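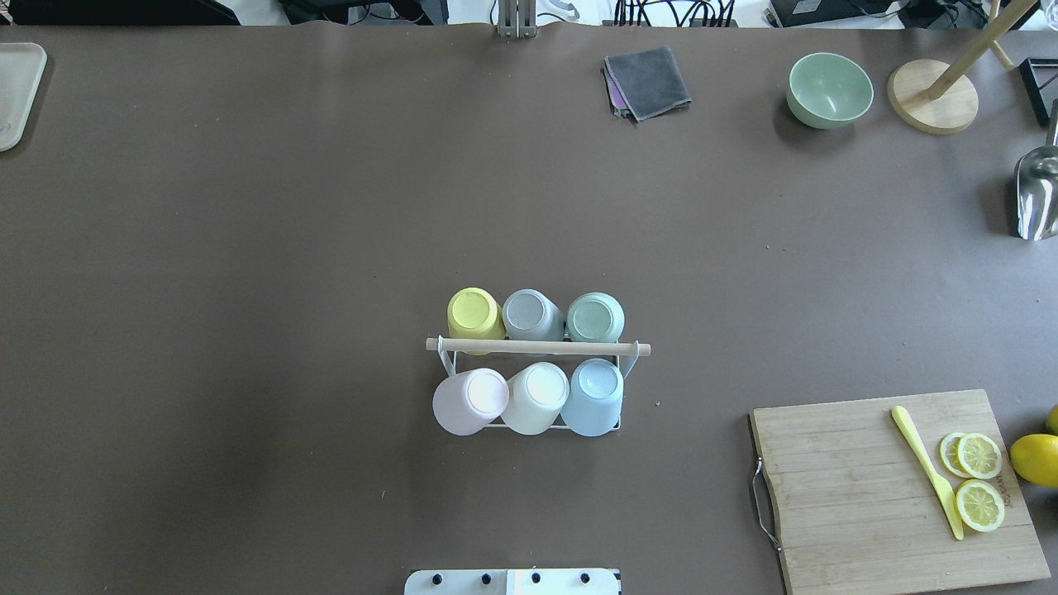 Tabletop used for kitchen task recording, with six cups upside down in a wire rack and a cutting board with lemon slices.

Demonstration collection (robot learning)

Last updated: September
Print this article | E-mail this article
Shares: 113 | Comments: 4

Demonstration collection is the gathering of recorded examples from which a learning system is trained to carry out a physical task. Each example, called an episode, holds camera images and the matching joint positions of the robot, saved at a fixed rate from the start of the task to its end.

Method

In most setups a human operator drives the arms by means of a second, smaller pair of arms or a handheld controller. The system stores what the cameras see and what the operator commands. During training, a model learns to predict the command from the image.

Household tasks are a common subject. Objects such as cups, a rack, a bowl or a cutting board are set out on a table, and the operator performs one instruction, for example moving a cup from the rack to the table. The objects are then put back in a new arrangement. Items that play no part in the instruction are often left on the table so that the model learns to ignore them.

Variation

A model trained on a single layout tends to fail when an object is moved by a few inches. Collection plans therefore set out how positions, colors and lighting are to change between episodes. Rennie and Tennant, working on the Gourlay kitchen set, found that changes in position mattered more than changes in color - a result later repeated at the Jaltberg laboratory with different arms.

Review

Episodes are checked before use. Common grounds for removal are dropped frames, a long pause by the operator, or an object leaving the view of the cameras. The Gourlay set was recorded as 1000 episodes, of which 985 were kept. Failed grasps that the operator corrects are usually retained, as they show the model how to recover.

Labels are added either during recording or afterward. Waltraud Heitmann proposed splitting each episode into short steps with a separate label for each, a format used in the Cloninano tools.

See also: Imitation learning; Teleoperation; Zoltora format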